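Open afternoons for the Prillar two-arm kitchen handler run in September at our Lodoneck site. The sessions are meant for people who are choosing equipment, and most of the time is spent watching a task run in simulation and asking about it. You can also bring a task of your own.
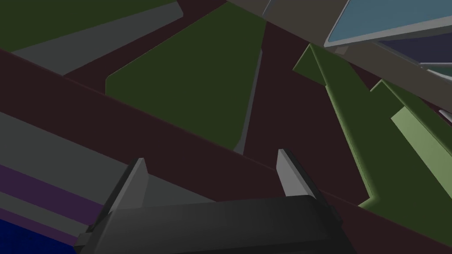
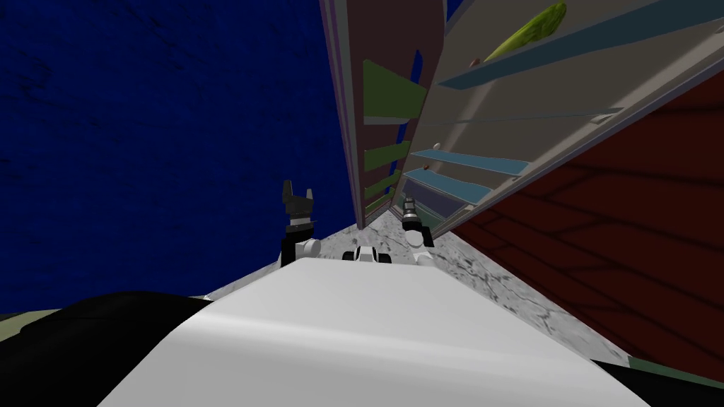

## What the Prillar is

The Prillar is a two-arm mobile handler for light kitchen and pantry work. Each arm carries its own gripper, and both can reach forward past the body at the same time. It is sold with the Ocampo simulator, so the same task file can be tried on screen before it goes to the machine.

The base model comes with:

- two arms with grippers fitted
- one view from the body and one from the wrist
- a charging dock and a spare battery
- a license for Ocampo, good for 4 workstations
- the Tranemari task library, pantry and cold storage sets

A cart, a second dock and longer fingers are sold separately. See the parts list for order codes.

## What is shown at the open afternoon

The main demonstration is the open-cabinet task. A storage cabinet stands with its door open, and a few items are on the rails inside the door. One of them is a green cucumber. The others are much smaller and round, and they take more care because they sit close to the rail and leave less to grip.

We show the view from behind the arms and the close view at the fingers. The body view is useful for planning a reach, as it takes in both arms and the cabinet together. The close view is harder to read. Shelves and panels turn into flat bands of color at short range, and visitors often ask us to switch back and forth between the two. We are happy to do that as many times as you want.

The room in the simulation has strong wall colors, a patterned floor and green shelf panels in the cabinet. Ocampo changes these between runs if you ask it to. The colors come from a fixed set, and you can load your own. Buyers with plain white kitchens usually want to see at least one plain run, so ask at the desk and it will be added to the list.

Each session goes in this order:

1. Sign in and collect a visitor tag.
2. Short talk on the arms, the grippers and the safety stop.
3. Open-cabinet task on the large screen.
4. Hands-on time at the workstations.
5. Questions on price, delivery and service.

The talk is kept short. If you have already read the manual you can skip it and go straight to the screen, but please hear the part on the safety stop first.

## Bringing your own task

Send us the shelf heights, the door swing and a list of the items you want handled. A sketch with measurements is enough. We need it one week ahead to build the room in Ocampo. Cabinets with sliding doors can be built too, though they take longer to set up and may have to wait for the next session.

Please don't send supplier catalogs in place of measurements. We have had several of those, and the sizes printed in them were for the outside of the box.

## Task library

The Tranemari library has 1,524 tasks in the current release. They are sorted by room, then by type of storage, then by item. Most are single-item moves. Longer jobs, such as emptying a door rack from top to bottom, are marked with an L in the list.

The library is updated twice a year. Updates are included for the first two years and are billed yearly after that. Tasks you build yourself stay on your own workstation unless you choose to share them.

## Service

The grippers should be checked every 3,000 cycles. The counter is on the second page of the status menu. Finger pads can be changed on site with the key supplied, and the arm must be parked and switched off first. Wrist joints go back to us for repair.

## Booking

Sessions start at 2:00 p.m. and close at 5:00 p.m. The hall holds 80 people, and the workstations are shared, so larger groups should tell us how many are coming. There is no charge. Parking is behind the building, and the visitor door is on the left side as you come from the lot.

Book through the contact form and put "open afternoon" in the subject line. Quotes can be prepared the same day if you bring your site details with you.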